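The first time I heard the Tindent Quartet I was sitting on a radiator. It was February, every seat in Fuchs Hall was gone, and the woman at the door took one look at my wet boots and pointed me to the back wall, where a row of latecomers had already settled in for the warmth. I had come to Plevach to see my sister and buy a secondhand bookcase. I went home two days later than planned, without the bookcase, and I've been coming back for the concerts ever since.

Fuchs Hall has 139 seats. It was built as a savings bank, and the stage is where the tellers used to stand, so the players walk on through a door that still says Manager in gold paint. The ceiling is high and a little lumpy, and whatever those lumps do, they do it beautifully for strings. A cello in there sounds like it's in your lap. A trumpet, I'm sorry to say, sounds like it's in your ear, and I've learned to sit well back when the brass group has its turn.

The quartet started as four neighbors who met through school pickup. Two of them had been to conservatory, one had played in the army, and the violist had taught herself out of library books. (She'd want me to say she has had lessons since!) For the first couple of years they rehearsed at one another's houses, moving whenever a baby arrived or a landlord complained. Kitchens were best, the violist told me, because there's usually a hard floor and you can spread the parts out flat and argue about bowings over something to eat. 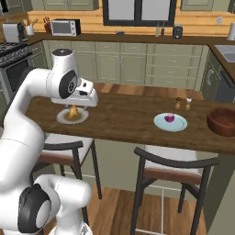
Two plates on a long wooden counter.

These days they rent a room at Studix, the rehearsal place over the old tire shop, and I sat in on a couple of evenings there this fall. If you've never heard a quartet practice, it isn't much like a concert. They played the same 8 bars of Haydn until I could have sung you the second violin part in the car. Then someone said "less," and they played it again, and I honestly couldn't have told you what had changed except that I got goosebumps. After that they spent a long while on one chord. The cellist thought it was flat, the first violin thought the cellist was tired, and I ate most of a bag of pretzels and kept out of it.

What I hadn't understood is how little of the work is playing. There's the music to hire or borrow, the posters, the person who has to drive out for the extra stands. There's the piano, too, which belongs to the hall and has to be tuned whenever they bring in a guest for a quintet. Last winter a pedal went, and the repair came to 1000 dollars, right in the middle of ticket sales. They put on an extra afternoon of waltzes and film tunes to cover it, and it sold out in a morning. My sister says it was the best thing they've ever done. The quartet would rather she stopped saying so.

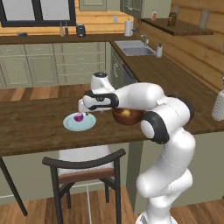

The new season is the biggest they've tried, with six programs and a commission, their first. They paid 3000 dollars for it, saved up over four years from raffle money and a bequest, and what they've got is a twenty-minute piece in one long movement that starts so quietly the audience at the open rehearsal went on talking right through it. The season brochure is a handsome thing as well. They went back and forth on the cover color for weeks, and ended up with a deep purple on pale blue, very much like that onion-looking thing on its plate up there, which is a combination I'd never have picked and now want for my bathroom. Inside there are proper program notes, written in plain English, with the length of every piece so you can plan your babysitter.

I asked the violist whether the new piece was hard. She said the notes were fine but the rests were terrible. There's a place near the end where all four of them stop and have to come back in together after a silence with no beat in it, and at Studix they missed it over and over, and laughed, and once the first violin came in so early and so confidently that the others just followed her.

It gets its first performance on 2018-11-03, after the Haydn and before the intermission. Tickets are sold at the bakery across from the hall and at the door if there are any left, and I'd go to the bakery if I were you. Get there early for the left side, where you can see the cellist's hands. If it's full, the radiator is at the back, under the clock, and it's a lot more comfortable with a folded coat on it.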